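Zondimero clear cups and small bottles, catering packs

Home > Tableware > Disposable and reusable > Clear cups

Stock code 1006
In stock, Pekance warehouse. Collection or delivery.

Large clear cup, plain, no print. Small clear bottle with white screw cap, sold with or without the cups. Both plastic. Both light. Page rewritten Thursday, April 2, 2026 because the old one had the wrong pack size on it, sorry to anybody who ordered off that.

Pack sizes

Cups: sleeve of 100
Bottles: tray of 4, caps on
Mixed box: one sleeve of cups plus one tray of bottles
Bigger orders: ring or email, don't do it through the basket, the basket gets the postage wrong over three boxes

What they're for

Cold drinks mostly. Squash, water, juice, iced coffee, the pudding you put in a cup because you've run out of bowls. School fairs, office do's, kids' parties, the tea tent if it's a hot day and nobody wants tea. People also buy them for seedlings and for washing paint brushes. Fine by us.

NOT for hot drinks. They go soft. NOT for the microwave. We had two returns last year on this and both had been in the microwave.

The bottles are for small amounts. Dressing, cordial, hand cream for a stall, that sort of thing. Screw cap, takes a firm turn. Wide enough to fill with the little funnel (see Jirneo funnels, separate page) but you will make a mess without one.

Cups in use

Clear means clear. You can see what's in there from across a table, so no lifting lids, no asking which one is the elderflower. Takes a marker pen okay if you want names on, a wax pencil is better and wipes off after. Stickers stay on the bottles well, less well on the cups.

Stacking: they nest. Don't push down hard on the stack or you'll be twisting them apart one by one with a queue in front of you. Keep the sleeve on until you need them. Half sleeves, fold the end over and peg it.

Tipping over. Yes they tip, they weigh next to nothing and a breeze will do it when they're empty. Fill before you put them out, or lay them on their sides on the tray till you're ready. On their sides they roll, so put a folded tea towel along the edge. Úna Madigan on our orders desk does the towel thing at every event and hasn't lost one yet, she says.

Washing and using again

Cups: handwash, warm not hot, soft cloth. A scourer will scratch them and then they look cloudy for good. Several goes out of each one if you're gentle. Drain rim down on a rack. Dont stack them wet, they stick together and smell.

Bottles: rinse straight away, cap off, upside down. Caps want doing seperately, stuff gets up under the thread. Old toothbrush.

No dishwasher for either. We know some of you do it. Top rack, if you must, and don't write to us.

Storage

Dry cupboard, out of the sun, not next to the cooker. Keep away from anything strong smelling (onions, firelighters, that lemon floor cleaner), the plastic picks it up and then your water tastes of it. Boxes are 236 mm deep so they'll sit on an ordinary kitchen shelf with the door shut.

What customers say

"Did the whole sports day on two sleeves. Bit thin but they held up. Would like a lid." Njål Blomqvist

"Bottles good. One cap a bit stiff out of the tray, replaced next day no fuss." Hrefna Blöndal

"Ordered cups, got cups. Box was dented, cups were fine." Svyatoslav Kravchuk

On the lid: we're asking. Baran make one that nearly fits, nearly isn't good enough, it pops off when you squeeze. Will go on this page when there's one that does fit.

Pictures

Clear cup, small bottle, large clear cup.
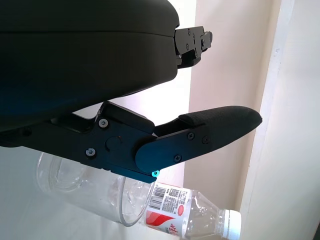
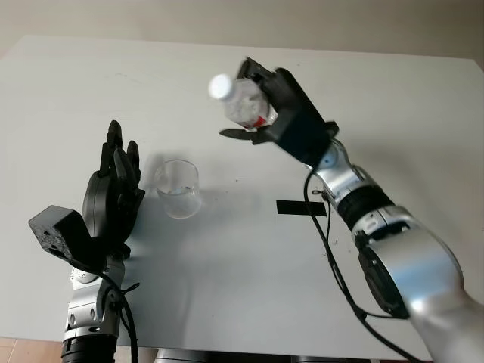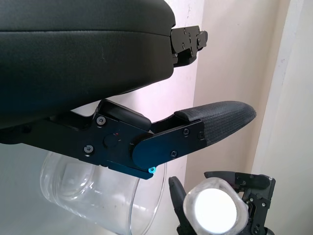

Delivery

Orders in before noon go out same day, weekdays. After noon, next working day. Big orders come on a pallet and the driver only does kerbside, so have somebody there to carry. Islands and highlands take longer, can't promise a day.

Collection from the side door at Pekance, ring the bell twice, it's a big building. Bring your order number. Parking is tight before nine.

Returns

Unopened sleeves, any time in 30 days, you pay the postage back. Opened sleeves no, sorry, it's food stuff. Cracked or split on arrival, send us a quick photo and we'll send more, no need to post the broken ones. Please check the box the day it comes and not the morning of the wedding.

Bottles, same again. If a cap's missing just say, we keep spares in a drawer.

Recycling

Depends on your council. Rinse first. Caps back on the bottles in some places, off in others, look it up before you bag the lot.

Goes with

Jirneo funnels, small
Baran serving trays, the flat ones with no lip are no good for cups, get the ones with a lip
Wax pencils, white or black
Paper straws, plain

Trade and schools

Discount starts at ten sleeves, mixed boxes count. Account forms from Leszek Jasińska in the office, who will also sort out invoices if your school needs a purchase order number on it. Put the number in the FIRST email please, it saves a week.

Samples: one cup and one bottle, free, one lot per address. Use the contact form and put "clear cup sample" in the subject. Posted second class.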